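Reading Unit Update: Moving from Short Vowels to Silent E

Beginning in September, the first grade word study sequence used at Wiegand and Clunurach schools changes in one respect. Silent e words (cape, kite, note) now come after consonant blends. In the previous sequence they came before. Families with older children may notice that the home practice sheets no longer match the ones they have kept.

Background

A silent e word has a vowel, a consonant and a final e. The e is not pronounced. It marks the vowel before it as long, so that "cap" becomes "cape" and "pin" becomes "pine." Children who read short vowel words with confidence often keep the short sound when the e is added, and read "cape" as "cap." In spelling the opposite error is common, and the e is left off.

Last year's word reading checks in Tritville covered 1,269 written responses from first grade classes. Of the errors on silent e words, 77 percent were a missing final e. Most of the remaining errors were vowel substitutions. Blends such as "st" and "fl" produced fewer errors and were learned in less time, and for this reason they have been moved forward.

Structure of the unit

The unit has 13 lessons. Lessons are short and use the same order each time: review of known words, a new word pair, word building with letter tiles, reading in a sentence, and dictation. The vowels are taught in the order a, i, o, u. Long e in this pattern (as in "these") is rare in first grade text and is left for second grade.

Word pairs are used in every lesson. The child reads the short vowel word, adds the e tile, and reads the new word. Only pairs in which both words are real are used in the first half of the unit: tap and tape, kit and kite, hop and hope, cub and cube. Made-up words appear later, as a check that the child is applying the pattern and has not memorized the list. 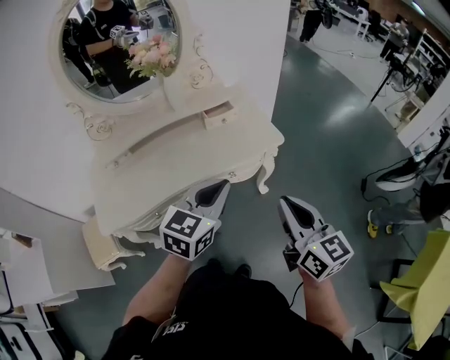 At the vanity table.

Exceptions

Some common words end in e and do not follow the pattern. "Have," "give," "come," "some" and "done" are taught separately as memory words. They should not be corrected to a long vowel, and they should not be presented as silent e words during home practice. The letter v is a particular case. English words rarely end in v, so the e in "have" and "give" is there for spelling and gives no information about the vowel.

Words ending in "ce" and "ge," such as "face" and "page," follow the pattern but also change the sound of the consonant. They are held back until the last 3 lessons.

Home practice

The Plastedar tile set sent home with each child has lowercase letters, with vowels in a second color. Practice takes about ten minutes. Lay out a short vowel word and ask the child to read it. Add the e at the end and ask for the new word. Then remove the e and have the child read the first word again. Going back and forth between the two is more useful than working through a long list.

If the child reads the word incorrectly, point to the e and wait. If there is no correction, say the long vowel sound alone and let the child blend the word. For dictation, say the word, use it in a sentence, and say it again. Accept capital or lowercase letters.

Sheets from the previous sequence can still be used after Lesson 5. Before that point they include vowels that have not been taught. Replacement tiles are available from the school office in Wiegand and from the front desk in Clunurach.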